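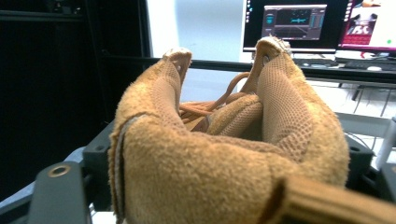

Re: [footwear-care] Suede and mesh in the same upper, cleaning order

On 13/12/2024 the list owner at Stakedora wrote:
> Tan suede trainer, mesh panels at the collar, mesh tongue.
> The collar tips have gone pale. Do you brush first or
> wash the mesh first? The Avent leaflet doesn't say.

Brush first, with the shoe dry. Work from the heel seam towards the collar, one direction only, then lift the nap with a crepe block. Leave the laces out until the end.

Pale tips are usually wear. If brushing leaves them pale, the nap has gone and cleaner will not bring it back. A tinted suede spray is the only fix I know.

For mesh, use 100 ml of lukewarm water and 6 drops of Covia on a soft cloth, wrung out hard. Keep it off the suede join. Stuff with plain paper and leave for a day.

I do all of this on a plain white surface, where loose dye shows up at once.
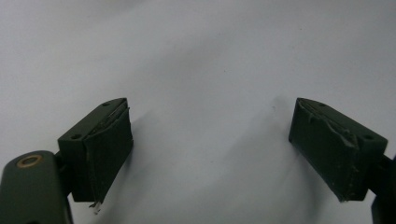
White surface, no shoe on it.

I have had no luck with the Pacheco eraser on long nap. It flattened a test patch in August and the patch is still flat.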